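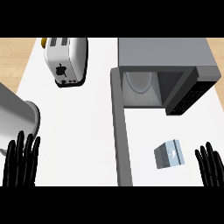

Kadir Aydoğan wrote to me after my first note on hands that I was too kind to the five-finger type, and that a plain two-jaw gripper would do every kitchen job in half the training time. He asked me to try both in the same simulator, with the same arms and the same controller, and to write down where each one failed. It took me most of my free evenings, but I did it, and this review is the result.

What I tested is the Zalus hand package, version 4, which is a pair of simulated hands with long fingers for a two-arm robot. The price is 349 dollars for one seat, and the kitchen set is included. For comparison I used the parallel jaw that comes free with the Kundau simulator. Both were driven by the same pair of tracked gloves, and later by a policy trained on my own demonstrations.

Installation

The package installs without trouble if your simulator is up to date. Mine was not, and I lost one evening to it. The manual is short and says nothing about old versions. After the update, the hands loaded on both arms at the first attempt, with the correct left and right. I mention this because in the last package I bought, the thumbs were on the wrong side.

Control with gloves

The calibration is done one finger at a time and must be repeated when a different person puts on the gloves. My colleague Harsh Awasthi has bigger hands than me, and with my calibration he could not close the fingers fully. With his own, he was better than me after a short practice.

The delay is small. I can feel it when I move fast, but for slow work like reaching into the open microwave it did not disturb me. The jaw gripper is easier in the first hour, I must admit this to Kadir. You have open and closed, and there is nothing else to learn. The fingers need more patience. I would plan one full day before you record any demonstration you want to keep.

Grasping

The small box was my main test object. It stands on the counter in front of the microwave, turned at an angle, and I wanted to put it on the glass plate inside. With the jaw, the angle matters very much. If the wrist is not turned to match the sides of the box, one jaw touches a corner first and the box spins away. With the fingers I can come from a less perfect direction and the box settles between them. In my trained policy this made a large difference.

The cylinder lying on its side was the opposite case. The fingers wrap it well, but they need free space below, and the counter gives none. Many times I pushed it before I could hold it. The jaw came down from above and took it with no problem, provided the opening was wide enough.

The lever of the toaster I could press with both. With one finger it feels natural, with the closed jaw it feels like using a hammer, but it works.

The main weakness is contact. When several fingers touch the same object, the physics sometimes becomes nervous and the object shakes in the hand. Lowering the time step helps, and then everything runs slower. I wrote to the support address in January and Ravindran Panicker answered the same day with better friction values. They should be the default values, in my opinion.

Camera views

The package adds a view from above, looking down over the counter. It is good for planning, but when the hand goes inside the microwave the housing hides too much of it. I added a wrist camera on each arm, and I recommend the same to everybody. The resolution of the supplied view is low, and the buttons on the microwave panel can hardly be separated from each other. If your task includes pressing a certain button, you will need something sharper.

Training

I trained on 2000 episodes for each gripper. Most of them were generated from 10 demonstrations that I recorded by hand. The jaw policy learned faster, as Kadir had said. The finger policy needed a longer run, and it was more tolerant when I moved the box to places it had not seen before. For the cylinder the jaw stayed ahead until the end.

Should you buy it?

If your work is only picking and placing simple shapes, keep the free jaw and save your money. If you want to study hands, or your real robot has fingers, the package is worth the price, even with the shaking. I will keep my license. Next I want to try a mixed setup, with fingers on the right arm and the jaw on the left, and Harsh has already offered to wear the gloves.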